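Folie 7, Zwischenstand Projektkurs. Langsam sprechen, Efa Voyle stoppt die Zeit.

Unsere Gruppe heißt Zondalus. Der Name war nach drei Minuten fertig, das Greifen leider nicht. Aufgabe: Schmuck in den Karton räumen, mit Greifern, die man selbst in der Hand hält. Ketten sind dabei die Pest, Perlen gehen. Kurz warten, Bilder wirken lassen.

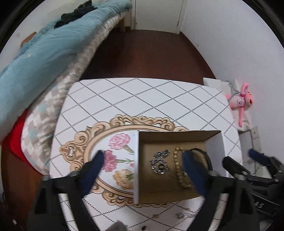
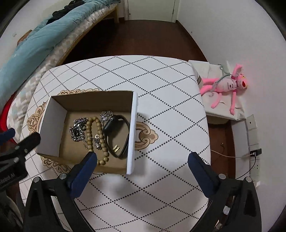 Karton, Kette, Holzperlen.
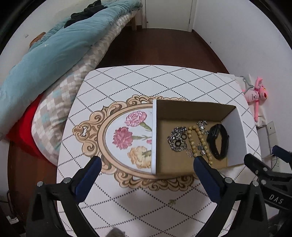 Wie viele Durchgänge haben wir bisher?
258, davon hat Jabari Nyanda 44 wieder aussortiert. Über die Gründe reden wir in der Pause.

Überleitung zu Folie 8: Hywel Griffiths zeigt die Auswertung. Bis Februar soll sie auch jemand anderes lesen können.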